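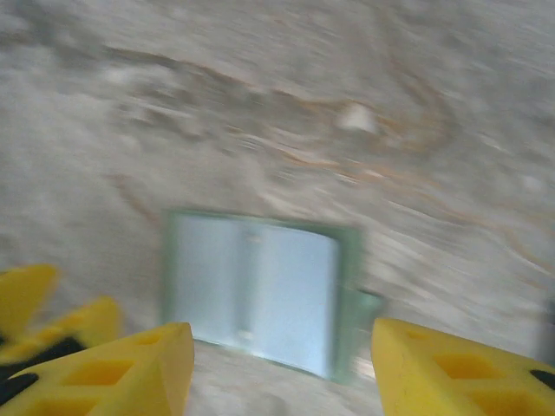 A green-edged piece with a pale blue middle, between the yellow fingers

What should I know before taking a group to a robot open afternoon?
Posted by heronmoss2469 in Days out and visits

Hello all, and sorry in advance for the length of this, my daughter says I write the way I talk. I help with a small group that meets in the reading room at Ama, mostly retired people and a few teenagers who come along with their grandparents, and in September we are hoping to go to the open afternoon at the Divwood workshops. I went by myself in the spring to see whether it would suit us and I had a lovely time, I really did, but I came away with more questions than I went in with!

The part I want them to see is the table with the two arms. They work side by side over a marble-patterned top, with flowery wallpaper on the walls round it, and one of my ladies is already delighted by the wallpaper on the strength of my telling her. The arms pick at small things on the table. I stood there for ages, much longer than I had meant to, and then I was too shy to ask the young man at the keyboard any of what I wanted to ask.
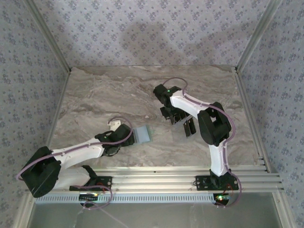 So what I am wondering is this. There will be 16 of us, and when I went the room felt full with far fewer. Do we book, or simply turn up and hope? Is it noisy, as two of our group wear hearing aids and find echoing rooms a trial? Are people allowed to touch anything or hand things to the arms? And would it be dull for somebody who knows nothing at all about robots? I don't want to march everybody onto a bus for an hour and find that they are politely bored and thinking about their tea.

I should also say that I couldn't work out whether the arms were being steered by a person or getting on with it by themselves, and I know I am going to be asked that on the bus. Any help gratefully received.

Brandão_allotments
3 people found this helpful

We went last year with the gardening society. Park at the back, the front is all permit holders. Tea is free but bring your own biscuits if you are fussy. It isn't dull. My husband knows nothing about robots and had to be fetched out.

You do need to book for a group I think, or we did anyway.

Sheldon Lapointe
Marked as most useful by heronmoss2469

What a nice thing to read, thank you. I am one of the people who looks after that table on open afternoons, and please do not be shy next time, we like being asked things and we get rather tired of talking to each other.

Booking first. For anything over a handful of people please do ring or write, and we will split you into two halves. One half comes to the arms while the other goes next door to see the Fomov sorting line, and then you swap over. Last September we had over 132 people through in one afternoon and a good many of them only saw the backs of other people's heads, so now we keep it to small groups and everybody gets a turn at the front. Put on the form that you have people with hearing aids and I will make sure you get the first slot, when next door is still setting up and the building is quiet. The arms themselves make a sort of soft whirr. You can talk over it quite comfortably. There are folding chairs as well, just take one, you needn't wait to be offered.

On touching, I'm afraid the rule is hands outside the enclosure whenever the arms have power, and that goes for us as much as for visitors. I do keep a spare gripper finger on the side bench though, and that can be passed round, squeezed and generally fiddled with for as long as you like. Teenagers tend to go straight for it (so do grandparents, to be fair).

As for who is steering, it depends on when you arrive. For the first part of the session one of us guides both arms by hand with a pair of controllers, and later on we let the program have a go at the same sort of job. We always say out loud which is which, and if we forget, do shout. The program's turns are slower and it fumbles more. People seem to like that part best, there is usually a bit of groaning and cheering, and I once had a gentleman offering it advice all the way through.
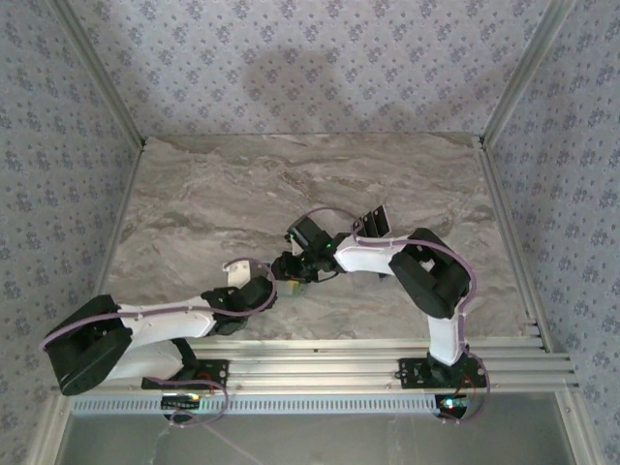
You asked whether it would suit somebody who knows nothing, and my own feeling is that they often have the better afternoon, provided they are given one or two things to look out for before we start. What I usually suggest is to forget the grippers for a minute and follow a cable. On the left arm there is a thin lavender one that runs along the top of the long white link, held by clips, and then arcs up over the elbow, and once you have noticed it you can see why it needs that arc every time the joint bends. After that I ask people to watch the place where the two grippers meet in the middle, both reaching in for something very small between them. Getting two arms that close together without a bump is a good deal harder than it looks, and I could happily go on about it for the whole hour if I weren't stopped.

If any of your group would like a go with the controllers, we run a short turn at the end for whoever wants one, seated, a couple of minutes each. It's easier on the wrists than people fear. Long sleeves are best rolled up, and we ask for dangly bracelets to come off.

The wallpaper is much admired, do tell your lady she will be in good company.

heronmoss2469
Reply to Sheldon Lapointe

Oh, this is so kind, thank you! I have sent the form off this morning and asked for the early slot as you said. I shall tell them about the lavender cable on the bus, and I will bring a tin of shortbread, having read the other answer. Would anyone happen to know whether the number of steps at the side door is manageable with a walking frame, or should we come round by the front?

Sheldon Lapointe

Come to the front and ring the bell, it's level all the way through from there. I will leave word at the desk to expect you.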